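Keltgate road trials, April progress report

We drove 3,090 km on the Hillow forest route, and the lane keeping is coming along beautifully! The one setback was a fault on the approach to a right-hand bend. Pal lost its lane fix for 2 seconds at 80 km/h and gave no warning tone. The safety driver took over and no one was hurt.

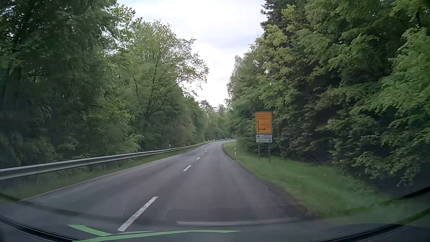
Two-lane forest road with guardrail and orange direction sign, seen through the windshield.

We traced the silence to a muted alert channel. The fix has passed 26 replays on the Rokbridge bench, and we can't wait to get it back on the road. Until then, Pal stays in manual.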